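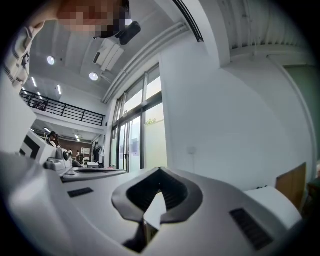 Burneck, le 13 juin 2018

Chapitre 4. Monter les mors et régler la pince à main Pludov

À ce stade vous avez une coque fermée, un câble qui dépasse et sans doute une ou deux vis de trop dans la coupelle (gardez-les, on en reparle à l'étape 6). Ce chapitre couvre les mors, le joint noir, les blocs à motifs et le premier enregistrement. Comptez un après-midi si vous travaillez tranquillement à l'atelier. J'ai mis beaucoup plus la première fois, mais je m'étais trompé de sens pour le joint et j'ai dû tout rouvrir !

Il vous faut :
la coque assemblée au chapitre 3
le sachet de mors et de joints Trorkeck
un tournevis cruciforme fin et une clé Allen de 2
un chiffon non pelucheux, de l'alcool isopropylique
un ordinateur avec Koyama installé (voir chapitre 2)

4.1 Pose du joint et des mors

1. Débranchez le câble. Oui, même si vous venez juste de tester la carte et que tout marchait très bien.

2. Posez la pince sur le dos, ouverture en V vers vous, et repérez la pointe du V. Le joint noir épais se pose en commençant par là. Si vous démarrez par les bords du haut, il gondole au fond et il faut recommencer.

3. Enfoncez le joint du bout du pouce, petit à petit, en remontant un côté puis l'autre. Pas d'outil métallique. Les stries intérieures doivent rester face à face. Si vous les voyez partir en biais, tirez doucement sur le bord et replacez.

4. Glissez les mors dans leurs rails, fermez à la main, rouvrez. Il reste un petit jour à la pointe quand la pince est ouverte, c'est normal. Pince fermée, je veux le moins de lumière possible à cet endroit.

Attention : ne graissez pas les stries. J'ai essayé une goutte d'huile silicone « pour que ça glisse mieux » et la pince ne tenait même plus un bouchon de stylo. Nettoyage à l'alcool, séchage, et on n'en parle plus.

5. Vérifiez que les ouïes d'aération ne sont bouchées par rien, ni étiquette, ni ruban, ni morceau de mousse resté de l'emballage. La carte supporte jusqu'à 36 °C dans la coque d'après mes essais, au-delà Koyama commence à perdre des images et vous allez chercher la panne du mauvais côté pendant une heure.

6. Revissez le capot. La vis courte va près de la fente centrale, les longues à l'extérieur. S'il vous reste une vis longue, rouvrez, elle manque quelque part sous le bras droit (chez moi c'est toujours celle-là).

4.2 Blocs à motifs noirs et blancs

7. Dégraissez les faces blanches avant de coller les motifs. Laissez sécher pour de bon, un café suffit.

8. Collez chaque motif bien à plat, sans bulle. Une bulle sous une bande noire fait un reflet, et le logiciel lit alors le bloc une fois sur deux. J'utilise l'ongle enveloppé dans le chiffon, et quand ça part de travers je décolle tout de suite, jamais le lendemain.

9. Orientez les blocs selon le plan fourni, puis serrez à la clé Allen, sans forcer. Le filetage est tendre, un quart de tour après contact et on s'arrête.

Remarque : les anciens autocollants du lot 23 sont légèrement brillants. Ils fonctionnent, mais seulement si vous n'avez pas un spot juste au-dessus de vous. Les suivants sont mats et je vous conseille de les demander.

4.3 Se placer et faire l'essai de lumière

10. Branchez la pince, lancez Koyama et ouvrez l'onglet Aperçu. Prenez la pince comme vous la tiendrez pour de vrai, les yeux vers les mors. Si vous portez aussi le support de tête, mettez-le maintenant et réglez-le avant de continuer, il change pas mal la façon dont on se penche !

11. Tournez lentement sur vous-même, pince à hauteur de poitrine, et regardez l'aperçu. Cherchez l'orientation où la coque n'est ni cramée ni toute grise. À l'atelier on a des spots ronds au plafond et une grande baie vitrée en face, du coup je me décale jusqu'à avoir le mur blanc derrière les mors. Le contour noir du V ressort très bien là-dessus.

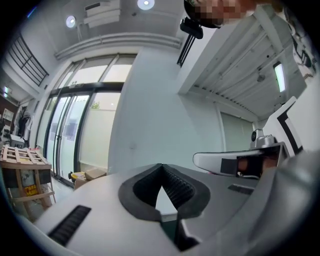
12. Réglez l'exposition à la main, valeur 200 pour commencer. L'automatique semble plus pratique, sauf qu'il saute dès qu'on passe devant les vitres, et vous aurez une séquence qui clignote. Descendez par petits pas si les bandes blanches des motifs bavent sur les noires.

13. Cliquez sur Calibrer, puis ouvrez et fermez la pince à fond, sans à-coups, jusqu'au bip. Koyama affiche une valeur d'ouverture. Chez moi, pince grande ouverte, j'obtiens 257. La vôtre sera un peu différente, notez-la au feutre à l'intérieur du couvercle de la boîte, elle vous resservira au chapitre 5.

14. Enregistrez un essai court en attrapant un objet léger et mat. Une éponge, c'est parfait. Relisez-le en entier avant de ranger quoi que ce soit.

4.4 Si ça coince

La pince se ferme de travers : le joint est remonté d'un côté. Reprenez à l'étape 3, inutile de toucher aux rails.

Un bloc disparaît de l'aperçu quand vous levez le bras : votre manche passe probablement devant, ou le bloc a tourné au serrage. Retroussez d'abord, desserrez ensuite.

Pas de bip à l'étape 13 : fermez Koyama, débranchez, rebranchez, relancez. Dans cet ordre. Je n'ai pas encore trouvé d'où ça vient, et si vous avez une piste, écrivez-la dans le cahier de l'atelier à la page Pludov.

L'image saute au moindre mouvement : regardez le câble à la sortie de coque. Il doit faire une boucle souple avant d'être attaché, et le collier se serre sur la gaine, jamais sur la fiche.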